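Keeping Small Appliances Together With Their Parts
An interview with Magdolna Kerekes, Household Goods Program, Emuvden

Magdolna Kerekes has overseen the receiving and repacking of small appliances at Emuvden since the program moved to its Clumholm site. Her section handles grooming sets, kitchen appliances and other household goods that are returned or donated, and prepares them for reissue to partner households. She met with us on a Wednesday at 1430, between two deliveries.

The first matter she raised was the box. A set that arrives in its own packaging, she said, is worth a good deal more to the program than the same set in a plastic bag.

"The molded insert tells you what belongs there. You open the lid, you look at the compartments, and you know whether a comb is missing. Without the insert, we are guessing from a parts sheet."

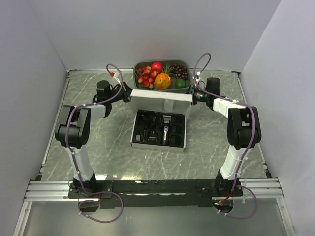

Hair clippers are among the items most often returned incomplete. The clipper itself is seldom lost, according to Ms. Kerekes, but the comb attachments are taken out, used in a bathroom and left in a drawer. Her staff keep a shelf of spare combs, sorted by fitting, and the shelf is checked every June.

"We had 1000 loose combs when we began — I am not exaggerating, we counted them for the inventory. We placed 800 of them. The others match nothing we have ever received."

Larger metal appliances follow a different procedure. They are wiped down, and the printed label is left in place even where it is worn or in a language the staff do not read. Ms. Kerekes was firm on this point.

"People want to peel labels off so that the case looks clean. I ask them to leave every one. A repair shop may need it years from now." 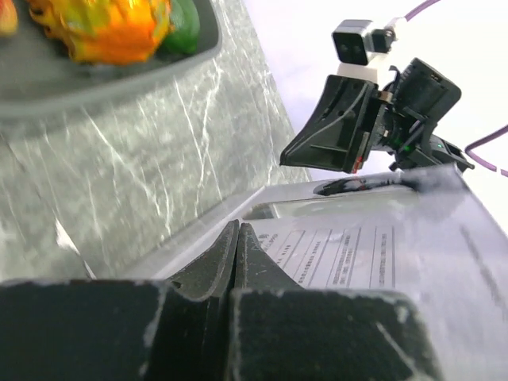

A metal-cased appliance with its printed label in place.

Translation of the labels is handled by Shukla, a partner office that returns a short English card for each model. The card travels with the item and is placed under the lid or tied to the cord. Items waiting for a card are held at the Troseck annex, where shelf space is limited, and Ms. Kerekes would like to see that wait shortened.

She also spoke about outer cartons. Specifications are often printed on the front panel, and she asks that tape be kept to the edges and that shelf stickers go on the plain part of the base.

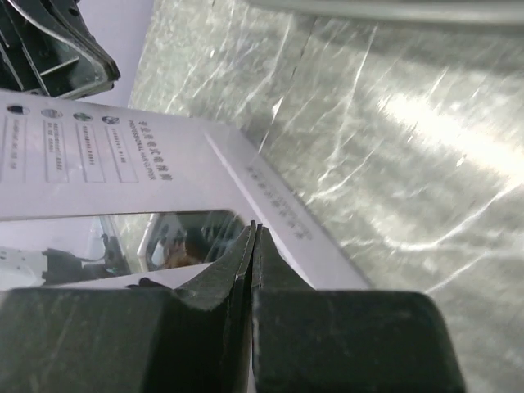
Should a household keep the carton after an appliance has been put to use?

Ms. Kerekes advises keeping it for as long as the appliance is in the home, flattened if space is short, with the insert and any unused attachments stored in one bag beside it.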